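Notes for week 5, caring for and mending everyday clothes. If you missed class, read these before you touch the homework. If you were there, read them anyway, because I talked too fast during the second half and I know it!

## Where we left off

Last time we did fibers: cotton, wool, linen, and the big messy family of synthetics. A few of you asked if you need to memorize the fiber list. You don't. What I want is for you to pick up a garment, read the label, and have a decent guess at how it will behave in the wash.

Seon-mi Hyun asked a great question that I kind of brushed off, so let me answer it properly. She wanted to know why two cotton shirts from the same store can shrink by different amounts. Mostly it comes down to how the cloth was made and finished. A knit is a bunch of loops, and loops get stretched out at the factory, and the first hot wash lets them relax back. A woven shirt has less room to move. Some cloth is also pre-shrunk before it's cut and some isn't, and the label won't always tell you.

## Knits and wovens

Take a T-shirt and a pillowcase and pull each one sideways. The T-shirt gives, the pillowcase hardly does. That give is what makes a knit comfortable, and it's also why T-shirts go wavy at the bottom, grow at the neck, and twist so the side seam ends up somewhere near your belly button. That twist has a name, by the way - it's called spirality, or torque if you're reading older books - and you can't really iron it out for good. It was baked in when the cloth was knitted and cut.

Things to check on a knit before you decide to mend it:

- **The hem.** Pull it gently from both corners. If you hear popping, the stitching has no stretch left in it and will need to be redone with a zigzag or a twin needle.
- **The grain.** Look for the tiny columns of loops (wales) and see if they run straight from hem to shoulder. Lay the shirt flat on a bed or a big table and smooth it from the bottom up, so the sleeves come last.

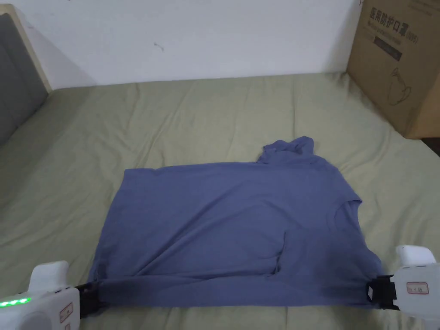
- **The neckband.** Ribbing bounces back when it's healthy. If it stays stretched after you let go, replace the band and leave the rest alone.
- **The underarms.** Cloth gets thin there long before you see a hole. Hold it up to a window.

## Patching, the short version

We ran out of time on this, so I'm writing down more than usual. Match the patch to the cloth, knit to knit and woven to woven. Wash the patch fabric first. Cut it bigger than you think, with rounded corners (square corners lift, and then they catch on everything). Baste, then stitch, then take the basting out, and please do take it out, Dong-hyun Ra, I saw that elbow.

For thread, all-purpose polyester is fine for nearly everything in this course. The spools in the class box are 200 yards each, so nobody needs to buy any until we get to darning. The Zendano needles with the gold tips are ballpoints and those are the ones for knits. Sharps go through the loops and can cut them, and then you have a little ladder running up your shirt and a bad mood.

Mieke De Smet brought in a wool cardigan from her aunt with moth damage on one cuff, and she's letting us use it for the darning demo. If you have something similar, seal it in a bag and leave it in a freezer for a few days before you bring it anywhere near my wool shelf. I mean it!

## Homework

1. Read chapter 9 in the Flurnwood reader. Skip the part on industrial dye baths unless you're curious, it's pretty dry.
2. Pick one knit you own and go through the four checks. Write half a page on what you found and what you'd do about it.
3. Practice a running stitch and a backstitch on scrap. Bring the scrap, even if it's ugly. Mine was.

Drop the written part in the box outside room 435. Khadija Berrada has offered to lend her notes to anyone who missed the fiber lecture, so ask her nicely, and Seung-woo Kang still has my good fabric shears and I would like them back.

Next week is buttons, snaps, and zippers. Bring a button that has come off something.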